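Kitchen and Dining Room Assistant (part-time)
Narura House, Pivdale

Hours: 4 shifts a week, Tuesday off
Contract: permanent, after a probation period
Reporting to: the kitchen manager

Narura House is a residential home for older people on the edge of Pivdale. We have 78 residents over two floors, and most of them eat all their meals in the main dining room. We are looking for a kitchen and dining room assistant to join the day team.

You will work mainly on breakfast and lunch. The early shift starts at 6.45 am and ends at 2.30 pm, with a paid half-hour break. The late shift is shorter and covers tea and supper. The rota comes out a month ahead and you can swap shifts with others on the team if the kitchen manager agrees.

What you will do

Lay and clear tables, and take meals up to residents who prefer to eat in their rooms.
Help the cook with simple preparation such as peeling vegetables, buttering bread and making up salads.
Check each tray against the diet sheet before it leaves the kitchen. Several residents have soft or pureed meals, and a few have allergies.
Load and unload the dishwasher, wash pans by hand and put everything back where it belongs.
Wipe down worktops and table tops between sittings. The marble ones must only be cleaned with the mild soap we supply, never with vinegar or anything else acidic.
Keep the fridge and freezer temperature log up to date.
Take in deliveries from Bajpai, our dry goods supplier, and rotate the stock.

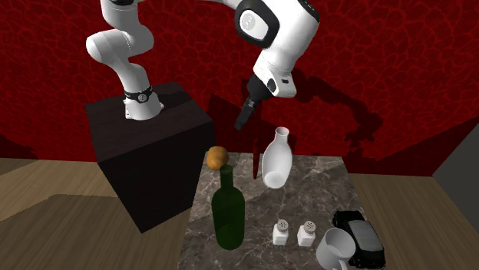
What we are looking for

You do not need to have worked in a care home before. Experience in a school kitchen, café or canteen would be useful, and so would a food hygiene certificate at level 2, but we will pay for the course if you do not have one. You should be able to stand for most of a shift, lift boxes of tins and talk to residents in a friendly way. Some of them are hard of hearing and like to take their time over choosing.

The post is subject to a criminal record check, paid for by us.

What we offer

Pay is reviewed every June. You get a free meal on each shift, uniform and safety shoes, and free parking behind the building. The 333 bus stops at the gate, but the first one arrives too late for the early shift, so please think about how you would get here.

How to apply

Application forms are at reception or from the Predent recruitment office in Pivdale, which handles our vacancies. We ask for 2 references, one of them from your last employer if you have had one. Interviews will be held at the home and include a short look round the kitchen.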